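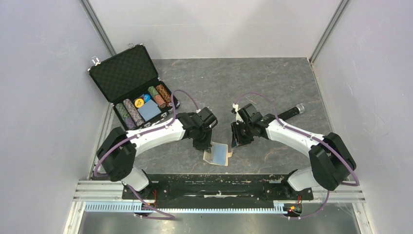

Two-arm bench cell, pre-run inspection checklist with comments

Location: Plorko shared workshop, rear bench
Build name: Jerngate
Inspected by: Trygve Dalen
Inspection month: March
State at inspection: both arms powered for sections 3 and 4, isolated for the rest

Marks used: OK, OK with comment, ACTION, N/A. Any item marked ACTION in sections 1 to 3 stops the cell from being run under program until it is cleared and initialled.

1. Enclosure and frame

1.1 Back and side walls fixed, no movement when pushed by hand. OK.

1.2 Corner posts tight at both ends. OK with comment. Far right post took a quarter turn on the lower bolt. Witness mark added.

1.3 Wall surfaces free of damage. OK with comment. Light scuffs on the right wall. Surface only. Record again next time and compare.

1.4 Tabletop level and not rocking. OK. The mottled pattern makes small dark screws hard to find, so sweep the surface with a magnet after any work on the grippers.

2. Arm mounting

2.1 Base bolts torqued on both arms. OK.

2.2 Mounting beam straight and fixed to the side profiles. OK with comment. Worn flecks along the top edge. No burr felt with a gloved finger. Leave as is.

2.3 Slotted strip in front of the beam complete, no broken teeth. OK.

2.4 Elbow covers seated. ACTION at first visit, left arm, one screw missing. Replaced and closed the same afternoon.

3. Cables and connectors

3.1 Purple cable on each arm has enough slack at the gripper, forearm and elbow through full travel. OK with comment. Both loops stand well clear of the gripper housings. The left loop passes close to the corner of the chip case when the arm works near it. Move by hand through the whole path before the first run with any tall object on that side.

3.2 Cable does not rub on the outside of the elbow. OK with comment. Slight polish on the left jacket. Turn the cable a little in its clip at the next service.

3.3 Lower cable runs across the front rail not pinched. OK.

3.4 Reddish wires near the two bases restrained. ACTION. Thin wires at the left base stand up in front of the beam with nothing holding them. Fit a tie mount. The group near the right base needs the same, and the small yellow-orange connector should be checked for a full click while the cover is off.

3.5 Supply fuse rating matches the label on the power box. OK.

4. Motion and stop

4.1 Emergency stop cuts drive power to both arms together. OK. Tested 3 times from each side of the bench.

4.2 Arms do not drop dangerously on loss of power. OK with comment. Both sag slowly. Keep hands out from under the forearms and park low before switching off.

4.3 Closest approach between grippers limited in software to 16 mm. OK. Gauge block used. The limit is held in the Zarkevon settings file and is lost if the file is replaced with the default one. Check after every update.

4.4 Speed limit for supervised running set to 200 mm/s. OK.

4.5 Standing line marked on the floor 700 mm from the front rail. ACTION. Tape has lifted at one end. Replace.

5. Work objects

5.1 Objects placed within the reach of the arm that will use them. OK.

5.2 Hinged objects stable when open. OK with comment. The poker-chip case has its lid folded back towards the left wall. Pull the case forward if the lid touches the wall, as the whole case can creep when the gripper presses on it.

5.3 Projecting metal parts noted. OK with comment. Two latches on the lid and two catches on the front edge. The catches are on the side nearest the left forearm. Raise the approach path before the arm crosses that edge.

5.4 Small light objects suitable for the grip force in use. OK with comment. The open card box crushes at the default setting. Use the Gowda soft profile for the box and for the deck.

5.5 Round objects secured or chocked. ACTION. The black cylinder with the silver-rimmed head lies behind the right forearm and has no stop. Chock it or place it outside the swing of the elbow.

5.6 Nothing left on the front rail. OK.

6. Outstanding

3.4 wire restraint, both bases, and connector check. T. Dalen.
4.5 floor tape. Whoever next has the tape gun, initial here when done.
5.5 chock for the cylinder. T. Dalen.

Cell not released for program running until 3.4 is closed. Hand-guided movement with drives off is permitted.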